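3.2 Keeping the Sumden cell in order

The simulated cell, Sumden, was built at Lollthorpe to copy a real two-arm bench, and we had hoped that a cell made of numbers would need no upkeep. Heledd Rees kept the repair log for it. By January the log held 759 entries, most of them about cable.

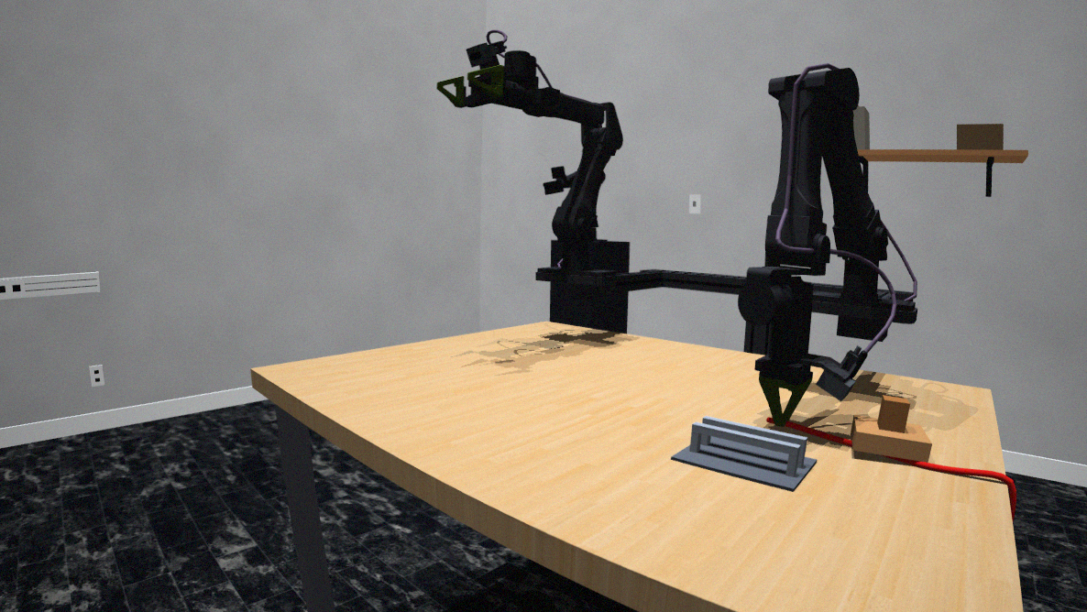 Every change to the cell was followed by the same short check: load the scene, home both arms, run the cable task 3 times, and look at all views before anyone touched a setting. Skipping the last step cost us 2 retrained policies and some goodwill. 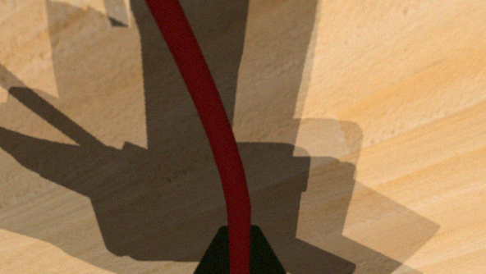
Lighting took longer to settle than the arms did. Fahad Yousafzai wanted hard shadows, on the grounds that the real bench has them and does not apologize. At close range this makes for crowded input, with dark and paler shadows overlapping across the tan surface and leaving its grain clear mainly to the right. We kept the setting and wrote down the lamp positions.

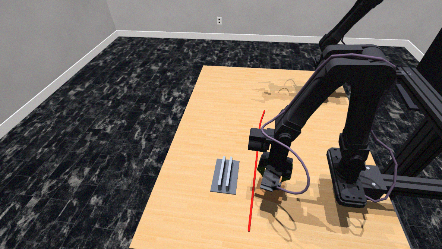
Figure 3. Views of the Sumden cell during setup.

Arm cables are the other regular complaint. The Sudus solver treats each one as a chain of short links, and a chain with too much slack will wander. The purple cable swings wide beside the gripper before it heads back to the mounting plate, so we check its clearance at each joint limit. Stiffness values are listed in the appendix.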